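Frequently Asked Questions: Down and Synthetic Fill Cleaning and Repair
Cirnow Textile Service, Vellville

Last reviewed in January. Prices are on the separate rate sheet.

What items do you accept?

Sleeping bags, quilts, comforters, insulated jackets and pants, bivy covers, and most coated shell garments. Tents are accepted for seam and zipper work but not for washing. We do not accept leather, fur, electric blankets, or anything with a battery that cannot be removed.

How do I send an item in?

Fill out the intake form and put a printed copy inside the box. Pack the item in a plastic liner bag. Do not use a compression sack for shipping. Down that has been compressed for a week in a warm truck takes longer to loft, and we may have to run an extra drying cycle before we can inspect it.

Items can also be left at the counter on Tavares Street. Drop-off closes at 4:30 p.m. Anything left after that is logged the next working day. The counter is closed on Monday.

How long does it take?

Cleaning takes 8 working days from the date of intake. Repairs are scheduled after cleaning and add time according to the work involved. A zipper slider can be replaced the same day. A full zipper replacement or a baffle repair usually goes into the next production week. Fall is the slow season for turnaround, as most people remember their bags in October.

Do I have to have an item cleaned before it is repaired?

Yes, with one exception. Body oil and sunscreen prevent adhesive patches from bonding and leave residue on the feed dogs of the sewing machines. The exception is hardware: sliders, cord locks, snaps, and buckles can be replaced on an uncleaned item if it is free of visible soil. The technician at intake makes that decision.

What detergent do you use for down?

A neutral, low-foam soap made for down, at a low dose. Ordinary laundry detergent strips the natural oil from the plumules and makes them brittle. If you have already washed the item at home with ordinary detergent, note it on the form. We will run two additional rinses.

Can I wash a down item at home?

You can. Use a front-loading machine with no center agitator, a gentle cycle, and warm or cool water. Rinse until the water is clear, then rinse once more. Lift the item from underneath with both arms. A soaked bag is heavy, and lifting it by one end can tear the internal baffles, which are much weaker than the shell.

Dry on low heat. Expect several hours. Clumps that feel like wet cotton balls are still damp inside even if the shell is dry to the touch. Stop the dryer from time to time and break them up by hand. Clean tennis balls help somewhat near the end of the cycle and do very little at the start.

Can I dry clean it?

We advise against it for down. Some solvents remove the same oils that harsh detergents do, and solvent vapor can stay in the fill for weeks. Follow the care label for synthetic fill. Where the label has been cut out, we treat the item as water-wash only.

Will cleaning restore the loft?

It restores loft that was lost to dirt and moisture. It does not restore loft lost to broken plumules. Our technicians measure the height of the center chambers at intake and again after a 24-hour rest following drying, and both readings are printed on the return slip. If the second reading is still low, the remaining options are to add fill or to use the bag in warmer weather.

Synthetic fill behaves differently. Once the fibers have taken a set from long compression, no cleaning method brings them back.

How much down can you add?

As much as the chamber will hold without straining the baffle seams. Overfilling reduces warmth, as the clusters cannot expand. We add fill by weight, chamber by chamber, through a small opening in the seam that is closed afterward with the original stitch length where the fabric allows it.

What is the difference between a coated and an uncoated shell?

An uncoated shell relies on a tight weave and, in most cases, a surface finish that makes water bead. A coated shell has a continuous layer on the inner face. Coated shells dry slowly from the inside and should be turned halfway through drying. Older polyurethane coatings can become sticky and begin to flake. That is chemical breakdown, and it cannot be cleaned off or reversed.

Can you patch any fabric?

Most fabrics, but the method differs. Nylon and polyester take an adhesive patch well. Silicone-treated fabric rejects ordinary adhesive and has to be sewn or bonded with a silicone compound. We keep 18 shades of patch fabric in stock. Gray and black are the easiest to match; older reds and purples have usually faded and will not match new fabric from any supplier. 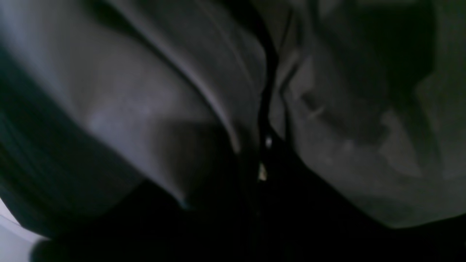
Round the corners of any patch you apply yourself. A square corner lifts first, normally within a season. The patch should extend past the tear on all sides by the width of a thumb. Press it from the center outward and leave it flat overnight before packing the item.

Do you renew water repellent finishes?

Yes. The finish is applied in the wash and set with low heat. It wears off at the shoulders, cuffs, and hood first. If those areas stay dark in light rain while the rest beads, the finish needs renewal - this does not mean the garment has a leak.

How should I store a down item?

Loose, in a large cotton or mesh bag, or hung in a dry closet. Basements and attics are poor choices. Check stored items once a year for moth damage if they have wool or felt trim. The Plokenura storage bag sold at the counter is a plain cotton sack with a drawstring, and an old king-size pillowcase works about as well for a summer bag.

Is there a warranty on repairs?

Sewn repairs are covered for one year. Adhesive patches are covered for 90 days. Damage to fabric next to a repair is not covered if the intake report listed that fabric as weak. Keep the return slip, as the job number on it is required for any claim.

What happens to items that are not claimed?

We send two notices. After six months, unclaimed items are donated or recycled for fill. If you have moved, call the counter at extension 496 with your job number and we will update the return address.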